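18th September

Paperwork day. I had put it off since July on the grounds that the weather was nice, and then on the grounds that it wasn't. Hamdia rang at half eight to ask whether I had "made a start", in the voice of a woman whose own receipts live in labelled envelopes, and I said yes, having at that point moved the box from the stairs to the kitchen.

The box is the one the Vundden heater came in. It holds everything that has come through the door since we moved to Sidville, plus a fair amount we brought with us out of cowardice. First thing out was a letter from the dentist addressed to Lensa, who has not lived with me for 3 years and has, I believe, different teeth now. Then the heater guarantee, expired. Then the instructions for registering the heater guarantee.

Made tea. Read an entire leaflet about gutters.

By eleven I had four piles: keep, shred, ask Ayantu, and a fourth I was calling "pending", which grew faster than the others and by lunch was plainly just the box again, lying down. Ayantu came on the phone and dealt with her pile in the time it took me to find a pen. Yes, no, no, why have you still got that, yes. She should charge for it. The thing she told me off about was a bill from Dinsa for 3,096, paid in full, which I have been keeping face up for years so I can be upset by it whenever I look for a stamp. I have turned it over.

Bought a hole punch from the stationer's by the bus stop. It claims to do 80 sheets at once. It does some 4, and then it bites and won't let go, and you have to reason with it. 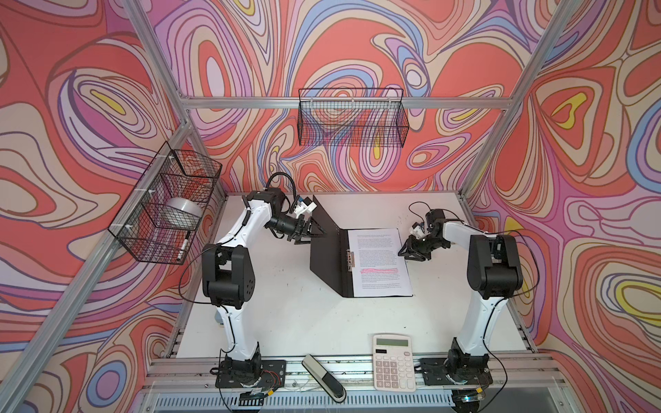
Folders, then. I've come round to the clipboard sort, with a cover. Ring binders are for people who know what goes in them before they begin, and dividers have always struck me as boasting. With a clipboard you put the sheet in, shut the lid and go and have a biscuit. Shewit says this is hiding, with stationery. Shewit keeps her passport in the bread bin, so I let it pass.

Sumeya wants the Fivow forms back before the weekend, which gives me this evening, as it's already Friday. Page two asks for my previous address and then, lower down, for my previous address again — I gave the same one both times and felt I was being tested. Still need a signature from Hamdia, who will want to read it all first, including the notes.

Pending is back in the box. Box is back on the stairs. Out of milk.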